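How to follow a foreign conflict in the news without getting lost

Last updated: July

When fighting starts again somewhere far away, the first hours of news are difficult to read. One website says that a depot was hit, another says that a drone was shot down before it arrived, and a minister gives a statement which answers neither. I worked for some years on the night desk of a small news service, Skyrme, and I still use the same method at home. It needs a notebook, a pen and a bit of patience.

Step 1. Draw a page with four columns

Write these words at the top: time, claim, who says it, who else says it. Leave the last column wide. Every new piece of information gets one line. Please do not write your opinion in the lines, keep it for the back of the page.

For the time, choose one clock and stay with it. I use the local time of the place where the event happened. If a report says only "this morning", write exactly that. Do not guess an hour.

Step 2. Find the first speaker

Most articles repeat another article. Go back through the text until you find the person or office who said it first. It can be an army spokesman, a foreign ministry, a hospital, a rebel television channel or a resident with a telephone. If ten websites quote the same spokesman, you have one source and it goes on one line.

My old editor, Meinir Lewis, crossed out every line in my notes which began with "it is reported". She wanted to know reported by whom, and if I could not tell her, the line was gone. I found this very hard in my first month. 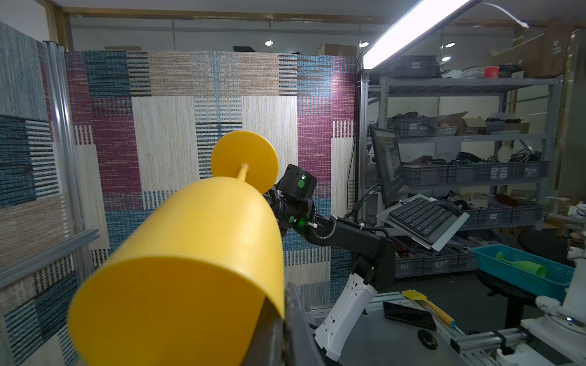 Step 3. Separate the event from the reaction

Governments often react before the event is fully known. A foreign minister may condemn an attack, promise support to an ally or call the ambassador home, and all these things are real news. But they belong on a second page. A strong reaction does not prove the details of the attack, and a mild one does not prove that the attack was small.

Look also at who is silent. If a neighbouring country usually speaks within the day and now it does not, make a note of this with the time.

Step 4. Be careful with numbers

Numbers of dead and wounded change often during the first days. Write each number with its source and never put the new number over the old one. When a group says it fired 12 missiles and the other side says it stopped 2, both can be honest, because they may count different things. Check also whether "casualties" means only the dead, or the dead and the wounded together. Translators mix these up quite often - I did it myself.

Step 5. Learn the verbs

"Said" is neutral. "Claimed" tells you that the writer has a doubt. "Confirmed" should mean that a second party with its own knowledge has agreed, but many websites use it only as a nicer word for "said". When you see "confirmed", return to step 2 and look for the second party.

Step 6. Stop, and come back

Close the news for some hours. I read once at seven in the morning and once after dinner, and on Sunday I read the longer articles which explain the background. With the notebook you can see quickly which lines have a second source and which are still alone after two days. Put a small question mark beside those and leave them in.

If the story continues for weeks, begin a new page for each week and copy over only the lines that still matter.

We use cookies to remember your settings on this site. By continuing to read you accept our cookie policy.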